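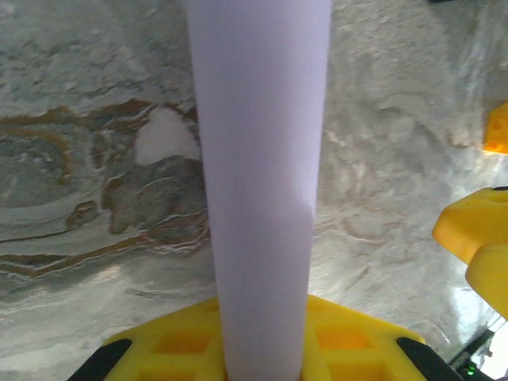

Page 88

Tandoria Robotics Club -- Vania Hand Set-up Guide
Section 6: Holding a tube upright

Read Section 5 (finger pads) before starting. Keep the supply off until step 4.

1. Check that both black pads are seated flat on the yellow fingers. Press the edges down with a thumb.
2. Route the thin black wires behind the hand, clear of the finger joints.
3. Stand the tube between the pads with its length in line with the palm. A faint crease does no harm if it sits above the pads.
4. Switch on. Wait for the green LED before sending any command.
5. Send CLOSE at a position value of 1,124. Raise it in small steps until the tube stays put when nudged.

CAUTION: Do not exceed 2,000. The fingers will flatten a light tube and may strip the gear.

NOTE: On a patterned tabletop, use the plain profile in Zilarar -- the default one confuses dark veins with edges.

6. Enter the final value in the team log, with initials.

Faulty pads go to Nipon Jitpraphai. Changes to this section: Kumudini Sivakumar, 6th April.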